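Can a machine do the small jobs yet? A workshop in Lorport is trying to find out

By Liviu Ursu

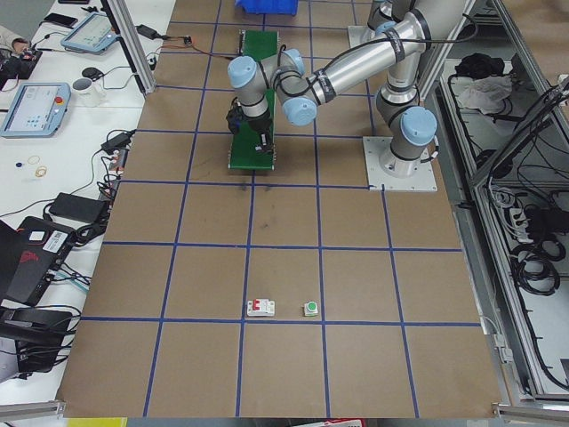 In Lorport there is a small company, Luser, which wants to answer a question that many owners of small workshops ask. Is it already possible to give the boring jobs at the bench to a machine, or must we still wait some years?

I visited them one morning in June. The team is led by Loan Thân, an engineer who worked before in the assembly of electrical cabinets. She told me that in such a workshop the difficult work is not the greatest problem. Skilled people like to do it and it is well paid. The problem is the simple work that comes between: take the part, turn it, put it on the rail, check that it sits well, take the next one.

"Everybody thinks this is easy because a new worker learns it before lunch," she said. "For the machine it is the opposite. It can repeat one movement all night, but if the part lies a little bit crooked, it has a bad day."

The work at Luser is done on a large brown table, marked with dark blue tape into squares. Two arms can work over it. The tasks are made with things that an electrician knows well, such as a small breaker or a push button, and also a long green board. The squares are used to write down where each part was lying at the start, so that the same attempt can be made again later with another program.

During the spring the team made 1663 attempts with three different tasks. In the first task the machine must pick up a small part and place it in another square. In the second it must push a part into its place on the board. In the third it must take hold of the board itself and move it without losing it. An attempt is counted as good only if no person touches anything from the beginning to the end.

The first task goes well, and Ms Thân says she would leave it alone during a coffee break. The second is much harder. Of all the attempts, 705 belonged to this task, and fewer than half were good. The usual failure is a small one. The part arrives almost in its place, then it meets the edge and turns a few degrees, and the fingers continue to press as if all was in order. A person feels this immediately in the hand. The machine has some feeling of force too, but it does not always understand what the force means.

The third task is somewhere in the middle. Long things are unpleasant to hold at one end, as anyone knows who has carried a shelf through a door.

I asked also about the speed, which is rarely mentioned in the advertisements. For placing one breaker, a worker with experience needs some 3 seconds. The machine needs several times more. Ms Thân does not find this so important, if the machine can work in the evening when the workshop is closed. But then it must be able to work without help, and at the moment somebody still comes to put things right.

One of the workshops that follow the tests is Crăciun, a family firm which builds control boxes for pumps and for heating. The owner's daughter, who makes the plan of work there, has been to see the tests twice. She told me by telephone that they would not buy anything this year. Their orders are small and change often, and each change would mean a new preparation of the table. "If I must spend the morning to explain to it the new box, I can build the box in the morning," she said. She would be interested in a machine that only brings the right parts and puts them in order next to the worker.

This is perhaps the nearest use. At Goresex, a warehouse for electrical goods on the other side of the town, the manager wants to try exactly that with mixed trays of switches and breakers. The trial should begin after the summer holiday, with one shift. The workers there were asked for their opinion, and most of them had nothing against it, on condition that nobody loses hours. The manager promised this for the time of the trial. What will happen later he did not want to say.

And what about the home? Readers write to us often with this question, usually about the washing up or the ironing. Ms Thân laughed when I put it to her. At the table the light is always the same and the parts are hard and have a known shape. A shirt has no shape until somebody holds it up, and in a kitchen things are never twice in the same place. She herself has no robot at home except for the vacuum cleaner, and she moves the chairs for it every evening.

Luser will continue with the second task until the autumn, with changed fingers on the gripper and a slower last centimetre. The results will be shown to local firms at an open afternoon. Those who wish to come can write to the company, and places are limited because the room is small.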